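Okness Catering Services
Update on automation in the Rostitz tableware room. This thread is for staff, client sites and anyone who has written to us since December. 1/11

The tableware room at Rostitz supplies 6 staff canteens. On a full day, 3,000 mugs, bowls and plates pass through it. Until last year every item was lifted from the washer, checked and placed on a rack by hand. 2/11

The task now being transferred to robotic arms is racking: picking up a clean item and setting it on the correct shelf. Washing, inspection and delivery to the canteens remain with the existing team. 3/11

Steel mugs were chosen as the first item. They do not break when dropped, and they account for a large share of the repetitive reaching that staff reported to the occupational health service. Bowls will follow. Glassware is not included in the current plan. 4/11 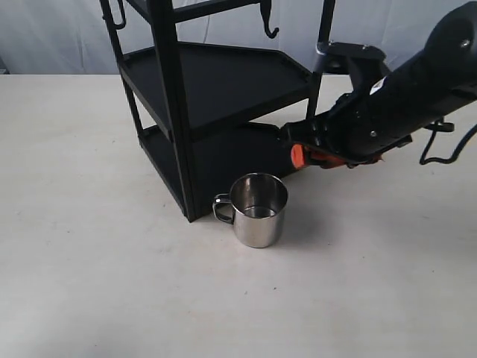
Visitación Figueroa wrote in response to our last update that the lower shelves were always the worst part of the shift, and that she would gladly give those up, but she wanted to know who would be blamed when a rack went out wrong. Her question was raised by several others and deserves a clear reply. 5/11

Responsibility for a finished rack rests with the shift lead, as before. A placement error made by an arm is logged as an equipment fault. It is not entered in any employee's record and is not considered in annual reviews. The works agreement signed at Rostitz states this in section two. 6/11

On jobs: no position in the tableware room has been removed. Two posts have been rewritten. The new title is rack line operator, and the duties include loading the work area, clearing stopped arms and deciding when an item should go back to the washer. Both posts moved up one pay grade. 7/11

On training: the course lasts four days and is held during paid hours at our Bulitz site. Rodrigo Toledo leads it. Places are offered first to current tableware staff in order of service. Employees who prefer to stay on manual racking may do so, and glassware will continue to require it. 8/11

On pace: several employees told us that they felt hurried by the arms during the first weeks. The arms were running on a fixed cycle, and people adjusted their own work to match. The cycle is now started by the operator. Output fell slightly after the change, and we have accepted the lower figure. 9/11

On faults: 551 stops were logged in the first quarter. Most were cleared by the operator without calling a technician. The most common entry was a handle facing the wrong way at pickup. The full log is posted on the notice board outside the tableware room and is available to the works council on request. 10/11

The Alcaraz site will not receive arms this year. Its room is smaller, and staff there have asked to visit Rostitz before any decision is made. Visits can be arranged through the Rostitz site office. Questions posted under this thread will be answered during office hours. 11/11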